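Notas para la charla: servir bebidas frías en Toft
Viernes, sala pequeña

Empezar sin saludo largo. Decir que hablo de la preparación, que es la parte menos vistosa de nuestro trabajo. En la temporada pasada servimos 347 vasos en la feria de Radden y aprendí más de los errores que de las recetas.

Primera idea: cada cosa tiene su lugar antes de empezar. El hielo a un lado, la fruta al otro, la tabla cerca de quien corta. Pausa. Preguntar quién trabaja así en su casa. 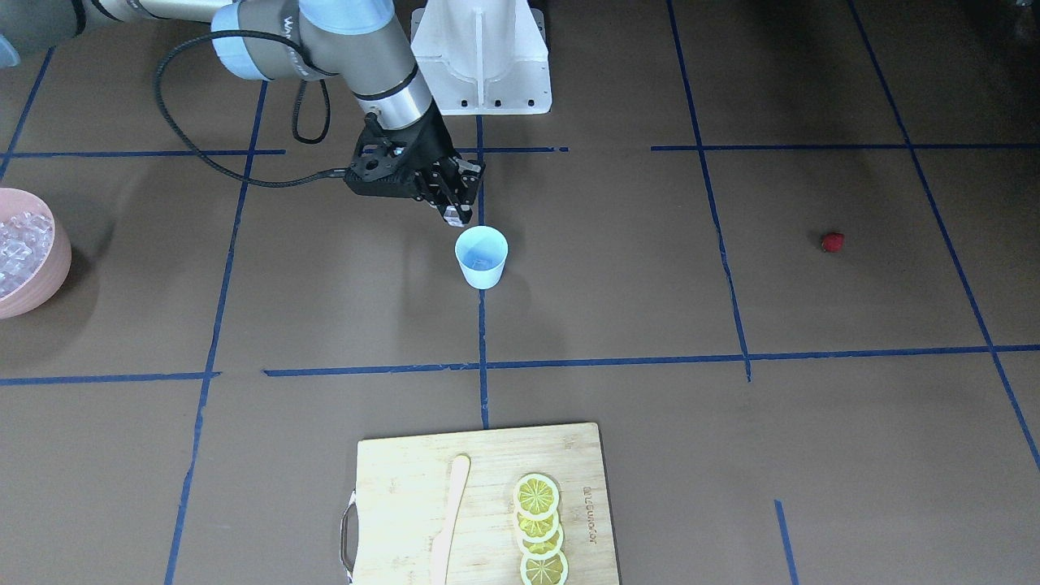
Hielo en el cuenco rosa, vaso de papel celeste, una fresa y la tabla de bambú.

Comentar la distancia entre el hielo y la fresa. A mí me gusta dejar espacio libre, porque las manos se cruzan menos. En Mokine lo hacíamos todo muy junto y cada bebida nos costaba más de 100 segundos.

Segunda idea: el hielo va primero en el vaso, la fruta después. Con 4 cubitos es suficiente para un vaso pequeño. Explicar despacio, aquí hablo siempre demasiado rápido.

Si queda tiempo, contar lo de Vistell y las fresas congeladas. Si no, pasar a las preguntas y repartir la hoja con las cantidades.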